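Notes from the Youth Delegates' Weekend

I came home from the Brustine gathering with a sore throat from singing and a bag full of other people's phone numbers, so I'm calling it a good one! We had 82 young people this year from 9 congregations, and for once the heating in the big hall worked both nights.

Gediminas Vaher led the opening session on welcoming newcomers, and he did it mostly by asking us questions. Who sat next to you the first time you walked into church? Did anyone learn your name? My table (six of us, all talkers) ran so far over that we missed the tea. I'd never thought much about the person who saved me a seat when I was 14 — I wrote to her that same night.

The Skunberg group brought their prayer walk idea, and I think we should borrow it. They stop at the school, the clinic and the bus station, and people join in along the way. Deividas Ots has the route notes and will send them to anybody who asks.
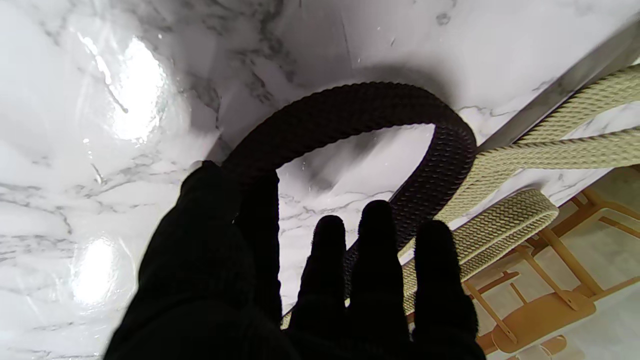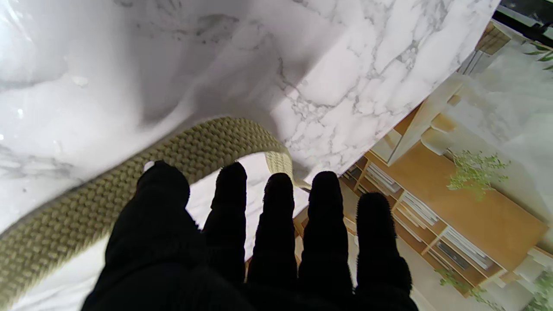
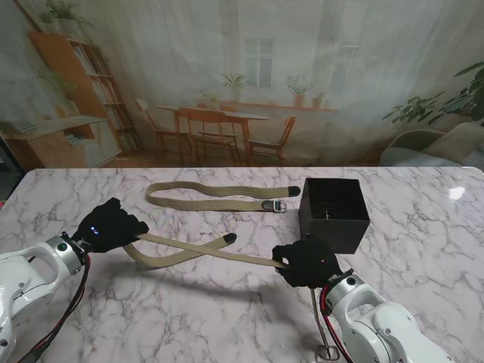

We also talked about money, which was less fun but needed doing. The travel fund stands at 1000 euros, and that has to cover everyone coming from the smaller parishes in October. If your congregation can host a supper or a bake sale, please tell me soon — I'm happy to come and wash dishes.

Sign-up sheets for the fall weekend will be in the back of the church after the morning service. Bring a sleeping bag, and if you play anything louder than a ukulele, bring that too.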